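Avaliação do kit de manipulação Trolteck: relatório de progresso, setembro
Para: Eduardo Marquez, Jevance
De: Reynaldo Sarmiento
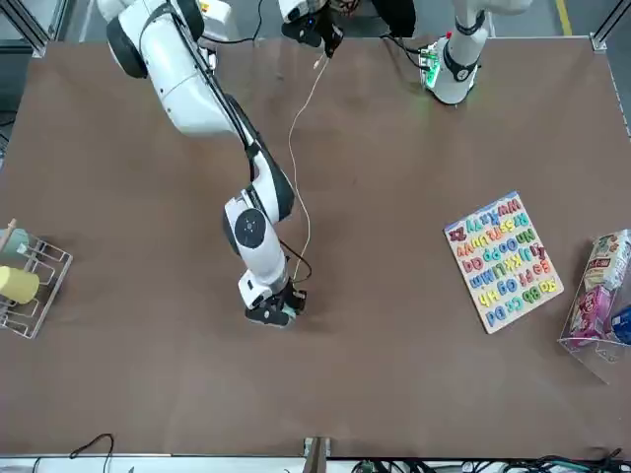
O segundo mês de avaliação correu melhor do que eu esperava, e escrevo ainda com o entusiasmo da última bateria de testes! Concluímos 300 ciclos de pegar e largar com o braço direito, usando letras, pacotes de snacks e cilindros pequenos. Nas letras do alfabeto, que eram a minha maior dúvida (são coloridas, em relevo, e oferecem pouco apoio aos dedos da garra), chegámos a 75% de acerto à primeira tentativa. No relatório anterior estávamos em quase 60%.

Grande parte do ganho veio da nova rotina de calibração incluída no kit. É simples, a documentação está bem escrita e a equipa da Dagdag aprendeu a usá-la numa manhã.

O que ainda falta: a cablagem junto ao punho. Em certas rotações o cabo branco fica com folga a mais, e já pedimos à Trolteck duas presilhas adicionais. O software Gomer, que regista os ensaios, perdeu a ligação em dois deles; repetimos ambos e o fornecedor está a analisar os registos.

A verba de consumíveis chega para o próximo mês. Não prevemos pedir reforço, salvo se for preciso trocar os dedos da garra.

Próximos passos: ensaios com os dois braços em simultâneo, começando pelos pacotes, e depois a montagem completa do alfabeto, de A a Z. Estou mesmo curioso com esta parte. Envio os dados em bruto assim que o Gomer estiver estável.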